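## Quiénes somos

El Instituto Zistetti es un centro privado de formación profesional dedicado a la carpintería, la ebanistería y la restauración de mobiliario. Imparte docencia de forma ininterrumpida desde hace 18 años y acoge en el presente curso a 554 alumnos, repartidos entre los ciclos de grado medio, los de grado superior y la formación continua para profesionales en activo.

### Nuestra enseñanza

El plan de estudios se organiza en tres departamentos: Construcción en Madera, Mueble y Restauración. Los ciclos comienzan en septiembre y dedican cuatro jornadas semanales al trabajo de taller; la jornada restante se reserva a dibujo técnico, tecnología de materiales e historia del mueble. El alumnado de segundo curso realiza un período de prácticas en empresas del sector, entre ellas Carpinterías Lornthorpe y la casa de restauración Wieczorek, con las que el Instituto mantiene convenio.

La Biblioteca Hurnomov, integrada en el centro, conserva catálogos de fabricantes, plantillas y cuadernos de taller. Puede consultarse previa solicitud – también por parte de investigadores externos – en el horario de secretaría.

### Instalaciones

El edificio principal alberga los talleres de máquinas, la sala de acabados y las aulas teóricas. El almacén de madera ocupa una nave contigua, con zona de secado y acceso directo para la descarga.

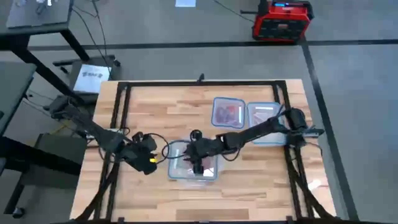

*Tablero de madera en listones claros, con bastidor metálico negro.*

### Admisión

Las solicitudes se presentan en secretaría, acompañadas del expediente académico y de una copia del documento de identidad. Los aspirantes a Restauración deberán superar además una prueba de dibujo. Las bases completas y el calendario de matrícula se facilitan en papel o por correo electrónico.

Página actualizada el 17 de diciembre de 2025.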